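연록색 상판

1.

막차였다. 아니 막차 바로 앞차. 메르게이트행. 조이스 키루이는 뛰었고, 구두 한 짝이 벗겨질 뻔했고, 그래도 탔다.

숨. 창문. 깜깜한 논.

가방 안에 열쇠가 세 개. 하나는 자기 집, 하나는 가게, 하나는 모르겠다. 어머니가 병원에서 손에 쥐여준 것. 말은 없었다. 그냥 쥐여주고 눈을 감았다. 자는 건지 자는 척인지.

"832번지야."

그게 이모가 전화로 한 말 전부. 832번지가 뭔데요, 하니까 끊겼다. 이모는 늘 그런 식.

2.

메르게이트. 역은 그대로. 매점 없어짐. 프로하스카 제과점은 아직 있고, 불 꺼졌고, 유리문에 8월 휴가 안내가 아직 붙어 있다. 작년 건지 재작년 건지. 조이스는 여기서 양귀비씨 빵을 먹고 자랐다. 이 사이에 씨가 끼면 어머니가 웃었는데. 그 웃음이 어떤 소리였는지 갑자기 생각이 안 난다. 큰일이다. 벌써 생각이 안 나면 어떡하지.

걷는다. 810, 818, 그다음 빈터. 개가 짖는다. 한 마리, 그러다 조용.

832번지는 소키숨 창고 옆의 납작한 집이었다. 소키숨이 망하고 나서 직원 숙소를 헐값에 팔았다더니 그중 하나인가. 열쇠가 들어갔다. 안 돌아갔다. 뺐다가 다시. 침 발라서 다시. 돌아갔다.

3.

냄새. 먼지랑 비누. 전기는 들어온다. 누가 냈지, 전기세를.

방 하나, 부엌 하나. 침대 없음. 의자 두개. 벽에 못 하나, 걸린 건 없고. 선반에 젤라리 홍차 깡통, 그 옆에 공책. 공책은 숫자투성이였다. 조이스는 선 채로 읽었다. 날짜도 없이 금액만. 들어온 돈, 나간 돈. 어머니 글씨다. 7에 꼭 작대기를 긋는 글씨.

마지막 줄, 3,214. 밑줄 두 번. 옆에 작게, "상판".

상판?

부엌으로 갔다. 그리고 봤다. 봤고, 바로 주저앉았다.

어릴 때 둘이 가구점 진열창 앞에 서 있던 적이 있다. 비가 왔고 우산은 하나. 어머니가 그랬다. 저런 식탁 하나 있으면 좋겠다, 바다 같지 않니. 바다를 본 적도 없으면서. 조이스는 그때 일곱 살이었고 저건 바다가 아니라 멜론 아이스크림 같다고 했다. 어머니는 한참 웃다가 그럼 우리 그거 사자, 했다. 안 샀다. 당연히. 그해 겨울에 아버지가 나갔으니까.

옅은 초록에 우유를 엎지른 듯한 흰 얼룩, 그 사이로 살구색 줄. 대리석 같은 무늬. 진열창 것과 같은 건지는 모른다. 비슷하다. 비슷하면 됐다.
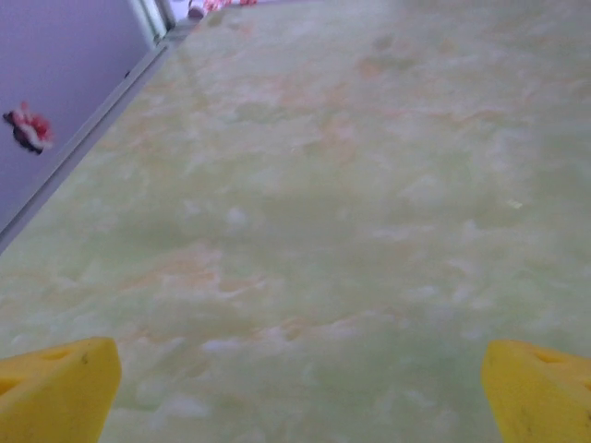 4.

전화. 이모가 받았다. 새벽인데도 한 번에.

"봤니."

"언제부터예요 이거."

"너 대학 가고. 한 달에 조금씩. 집부터 사고, 그담에 식탁."

"왜 말을 안 해요, 왜 아무도."

"의자를 못 골랐대. 의자까지 사면 부른다고."

의자 두 개를 봤다. 짝이 안 맞는다. 하나는 등받이가 높고 하나는 낮고. 낮은 쪽에 방석. 꿰맨 자리가 삐뚤빼뚤하다. 어머니는 바느질을 정말 못한다.

"의자 있는데요."

이모가 말이 없었다. 수화기 저쪽에서 물 트는 소리, 잠그는 소리.

"그럼 부르려고 했나부다."

끊었다. 손바닥을 식탁에 댔다. 차갑다. 볼도 대 봤다. 차갑고 비누 냄새. 며칠 전까지도 닦은 모양이다. 병원 들어가기 전날에도 왔을까. 버스를 두 번 갈아타고. 그 무릎으로.

물을 끓였다. 젤라리 깡통을 열었더니 차는 바닥에 조금. 컵이 두 개라서 둘 다 따랐다. 하나는 안 마실 건데도. 첫차는 다섯 시 사십 분. 병원 면회는 아홉 시. 그 전에 프로하스카가 문을 열면 빵을 사고, 안 열면 그냥 가고.

어머니가 깨 있으면 뭐라고 하지. 멜론 맞잖아요, 그래야지. 그 말부터 해야지.

컵을 헹구고 불을 끄고 나오다가 다시 들어갔다. 의자 두 개를 식탁 밑으로 밀어 넣었다. 문. 열쇠. 이번엔 한번에 돌아갔다.

뛰었다.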